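Zirville Home Forum > Bedroom and Linens > Pillows keep sliding out of the case

9 replies — 1,016 views

marlow_flats
Original poster
June 9, 2020

I have two large pillows on a queen bed and the cases will not stay put. By morning each pillow has worked its way partway out of the open end and I'm sleeping on the bare ticking. The cases are plain cotton, open at one end, no flap. I bought the pillows from Preltodance last November and the cases are older than that, from my previous set.

The pillows are sold as king size. The cases say queen/king on the tag. Is this a sizing problem or am I putting them on wrong? I usually hold the case open and shove the pillow in from the end.

drywallandtea
Reply 1

Sizing. "Queen/king" on a tag usually means queen. Measure the case flat, from the seam at the closed end to the hem. A king pillow is 36 inches long and you want the case a few inches longer than that. If yours comes out at 30 or 32 you have your answer.

hobbs_lane
Reply 2

I'd check the method before buying anything. Shoving from the end bunches the fill down at the far seam, and overnight it pushes back out.

What I do is turn the case inside out, put both hands in up to the closed corners, grab two corners of the pillow through the fabric, and pull the case down over it. Takes less time than the other way once you're used to it.

marlow_flats
Original poster
Reply 3

Measured. One case is 35 inches and the other is 34 and a bit, I think from the dryer. So short, but not as short as I expected. Will try the inside-out way tonight on the longer one.

pinecrest_6
Reply 4

The inside-out way is fine for thin pillows. On a thick one it twists the case and you spend longer straightening the seams than you saved. I've gone back to laying the pillow on the bed and working the case on from one short end, a few inches per side, alternating.

Also, 34 inches on a king is too short however you put it on. Drywallandtea is right about that.

hobbs_lane
Reply 5

It only twists if you let go of one corner. I do it with thick ones every week.

Agree that 34 is short.

quiltsandcoffee
Reply 6

I cleaned vacation rentals for a long time and did it a third way. For anyone with a lot of beds this is the order I used:

1. Lay the pillow flat on the bed, long side toward you, and pat the lumps out. Don't skip this if the pillow has been in storage.

2. Take the near edge in both hands, spaced well apart, and give it a couple of short tugs so the fill settles along the whole length. If you only pull from one corner you get one fat end and one empty end.

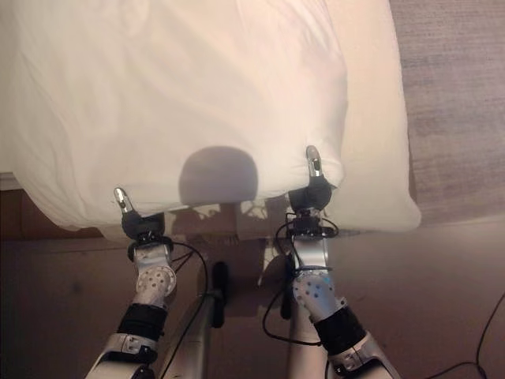

3. Fold the pillow in half lengthwise, like a taco, and slide it into the case that way. It goes in with no fighting and opens up once it's inside.

4. Reach in and push each far corner into the matching corner of the case. Most of the sliding I saw came from empty corners.

5. Shake once from the open end, lay it down, and smooth the top with the flat of your hand. A few creases are normal with cotton. I never ironed them.

Open ends face away from the door. That part is only for looks.

drywallandtea
Reply 7

The fold works on down and on most polyester. Please don't do it with solid foam. I cracked a foam pillow along the middle doing exactly that in a cold spare room. Zipped protector first, then ease the case over.

pinecrest_6
Reply 8

Seconding the protector, for a different reason. Cotton on cotton grips. A slick microfiber cover under a smooth case is like a sled. If the Preltodance ones have a shiny shell, that could be half the trouble even with the right size.

I'd skip the clips and elastic bands people sell for this. Tried a set from Stirura and they left dents in my cheek. Someone on here liked the Cao envelope cases, the kind with the tuck-in flap. Those hold, but they're a pain to get on and the flap comes out of the wash folded over on itself.

marlow_flats
Original poster
Reply 9

Update after a few nights.

The shell is cotton, not shiny, so it isn't that. I tried the inside-out method on the 35-inch case and it did twist on me, sorry hobbs_lane. Probably needs practice. The taco fold went better. With the corners filled properly the longer case has stayed on three nights in a row. The shorter one still gaps at the end and I've given up on it.

I ordered a pair of proper king cases, 40 inches, with a deep hem. The old ones can go on the guest bed, where the pillows are smaller. Does anyone wash new cotton cases hot the first time to get the shrinking over with, or does that just ruin the fit again?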